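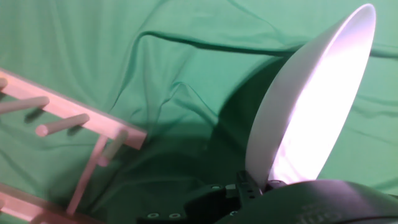 Kyu-ri Lim has run the dish room and linen store at Prirer, a banquet hall with a single kitchen, for six years. Before that she worked for Maeng, a rental firm that sent out tableware by the crate. We spoke at 3 in the afternoon, between the lunch clear-down and the evening setup, and the conversation stayed mostly on plates.

The hall uses plain white glazed plates in two sizes. Lim prefers a smooth face with a raised rim. "Relief patterns hold starch," she said. "Mashed potato dries in the grooves and the machine doesn't shift it. A plain plate comes out clean on the standard cycle."

Her inspection method is simple. Each plate is tilted under the lamp until the light runs across the face. Glare shows up grease film and knife marks that can't be seen with the plate lying flat. The rim gets a separate check by thumb, in a glove. "Chips are nearly always on the lip. If I can feel it, it goes in the bin. I don't grade chips."

Breakage was 31 plates in June, against 15 the month before. Lim puts the difference down to a new stacking height on the carts, which has been reversed. Stacks now stop at the second bar. Plates that are going to storage stand on edge in racks, with the large ones at the back.

I asked about the cloths. Sorting and drying used to be done on bare steel counters. Kyung-tae Ma, the kitchen manager, wanted rubber mats and had a quote from Kunda. Lim asked for fabric.

"Rubber keeps water under the foot of the plate," she said. "Cloth takes it up. You change the cloth, you wash the cloth, and that's the end of it."

Ma, who joined us for part of the hour, still has reservations. "It creases. Put a plate down on a fold and it rocks. I've watched it happen."

Lim agreed on that point. Her staff pull the cloth flat before a stack goes down, and a single plate may be set on a fold only if a hand stays on it. She does not iron the work cloths. They are washed hot without softener, which in her experience cuts absorbency, and replaced when the hem goes.

Color was a smaller matter. Lim wanted anything other than white under white plates. "On white you lose the edge. On green or blue I can see the outline, and I can see a crumb of glaze if one has come off."

The next purchase is a set of deeper racks from Cenach, to be fitted along the back wall. Ma has approved two. Lim asked for four and expects to ask again.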